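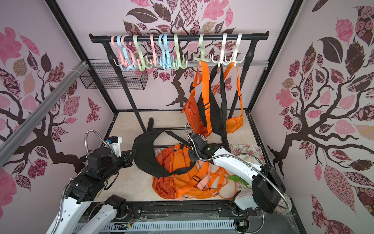 Can a Machine Put Your Bags Away Yet?

Readers of the Drimside home page often write in about robots. They want to know if they can stop picking up after the family. For dishes and floors there are machines you can buy today. For a pile of bags by the door, the answer is still no in most homes, and it helps to know why, as the same things slow people down too.

A bag has no fixed shape. Set it down and it slumps, and the strap lands wherever it likes. To hang it up you have to find the strap, pull it clear of the other straps, lift, and get the loop over a hook. A person does this mostly by feel. A two-armed robot has to find the strap among buckles and loose webbing, often in the same color as the bag.

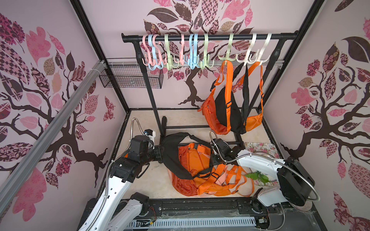
Esi Agyeman

With one arm on the strap and the other over the bag, the job is split the way most of us would split it. One hand holds, the other goes for the body of the bag. I would do the same with a heavy backpack.

What to do in the meantime

Hang the big bags first. A backpack takes up more room than you expect, and small sling bags can go in beside it afterward.

Shorten long straps before hanging. A strap let all the way out will loop over its neighbor and you will pull down both.

Use hooks with several prongs, but put one bag on each. The spare prongs are fine for a hat or keys on a ring.

Slide the hooks apart. They bunch up at one end of the rod, and then you can't get a strap between them. Leave a hand's width.

Pick a bag up by the top handle if it has one. If you grab a shoulder strap the bag will swing and the other strap drops to the floor.

Empty the bag once a week. My nephew's school bag at Skatuscombe had 2 lunch boxes in it at the end of September.

Should you wait for a robot?

I wouldn't. Delali Amoah, who repairs luggage in Nigatu, thinks shops and stockrooms will get them before houses do, and I agree. A stockroom may have 443 bags of one kind and a rod that stays put. At my house there is one rod, and no two bags match.

If you are planning a hallway now, buy a plain rod with a steady base and keep the floor under it clear. That will suit you, and it should suit a machine later on.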